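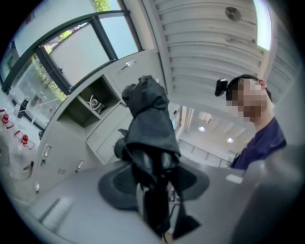 Under the Black Cloth

Between jobs, the machine on the bench at Nostgate wears a black cloth, and Rozália Machala folds it back from the bottom first, a habit she picked up years ago and sees no reason to drop. Then comes the part she likes best – the slow part, with the tube unhooked and wiped along its whole length, the joints turned by hand, and a good long listen to each of them (she swears she can hear a dry bearing before she feels it!). It all happens on the round mat, where a dropped screw won't roll far.

Every 200 hours she changes the seals, and at 2,000 the whole arm comes apart. "Alois thinks I fuss," she says of her bench partner, Alois Lanz, and laughs. The next full strip-down is in September, and she has already ordered the grease.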